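Open day at Breleck – notes from a long morning
By Edit Medve | March
14 comments | 30 shares

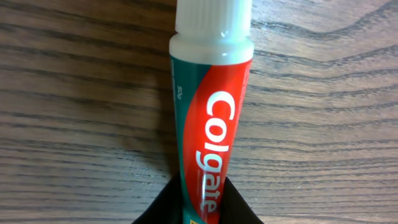 What does Breleck do that a regular gym doesn't? They test you before they train you – strength, balance, how your hips and shoulders move – and the first month of your program is built from those numbers.

So that was the pitch. Went along to the open day to see how it holds up. Doors at 9, I got there at 9:20, parking already bad. Use the street behind, not the lot.

Sign-in was a paper sheet and a wristband. Then you wait. Lilla Takács took our group round, she runs the strength floor and talks fast, which suited me.

Ground floor first. Racks along one wall, sleds, a strip of turf, and a lot more open space than I'm used to. She said they took machines out last year to make room for it. One leg press left, one cable station. If you love machines you'll be dissapointed. I don't, much, but my knee does like a leg press and there was a line for it even on a visit day.

Then the testing room. This is the bit I came for. Small room, warm, two assessment stations. You stand on a plate and they look at how you share your weight left and right. Then a grip test, a sit-to-stand, a single leg balance with eyes shut (I lasted no time at all). It all goes into a thing called Clodix, which is their tracking software, and you get a page with your results printed at the end. Mine said left side weaker. Knew that. Had the ankle surgery on that side.

What I liked – Lajos Kovács, the trainer who did mine, asked about the ankle before I got on the plate. Asked what meds I take, how I sleep, whether I sit all day. Wrote it down too. At my last gym I filled in a health form and I'm pretty sure it went in a drawer.

What I didn't like – the printout. Tiny type, six different scores, no one at the desk could tell me what "stability index" is measured in. Lajos said he'd email me. Nothing yet.

Upstairs is the class studio and the recovery room. Class was mobility, Zoltán Kocsis teaching, half an hour cut down from the usual hour. Good cues, slow pace, lots of floor work. He gave people chairs if they wanted one and made no fuss about it. Music too loud for a mobility class, I'll say that. My favorite drill was a hip one, on your side, knee to the floor and back, breathing out on the way down. Have been doing it at home since, mornings, before coffee.

Recovery room: mats, rollers, compression boots, a cold tub. Boots are made by Grimow and cost extra. Tried them for ten minutes. Pleasant. Would I pay for it, no.

There was a talk at 11 from Ilona Orbán on strength training after 50. Best part of the day and the room was too small for it, people standing out in the hall. Main points as I scribbled them:

Lift something heavy for you, twice a week. Not every day.
Protein at breakfast, most people leave it all for dinner.
Soreness isn't a score. Being wrecked for three days means the dose was wrong.
Walk. Still counts.
Balance work every time you train, even 2 minutes of it.

Somebody asked about osteoporosis and she was careful, said talk to your doctor first and bring the scan with you, don't guess at it from a class. Somebody else asked about creatine and that took up most of the question time. I left before it finished.

Prices, because I know I'll get asked. Membership is 205 a month with two coached sessions in it. Or a block for 600, which gets you the full assessment, the program and a retest at the end. Assessment alone you can't buy, I checked. Showers and lockers included, towels aren't. No joining fee if you signed on the day, and yes they did mention that a few times.

Compared with Kun across town, where I did my rehab – Kun is cheaper and the equipment is older and you're on your own after the first session. Breleck has more eyes on you. Changing rooms better at Breleck. Coffee better at Kun.

Didn't sign up on the day. Want to do one of the early sessions first, 6:30 a.m., and see how busy that floor gets with paying members on it. They let you book a single trial through the front desk, not online. Bring indoor shoes, they're strict about it, I had to do the balance test in socks.

Will add the stability index answer here if teh email turns up.

Contact | Copyright Edit Medve | Back to top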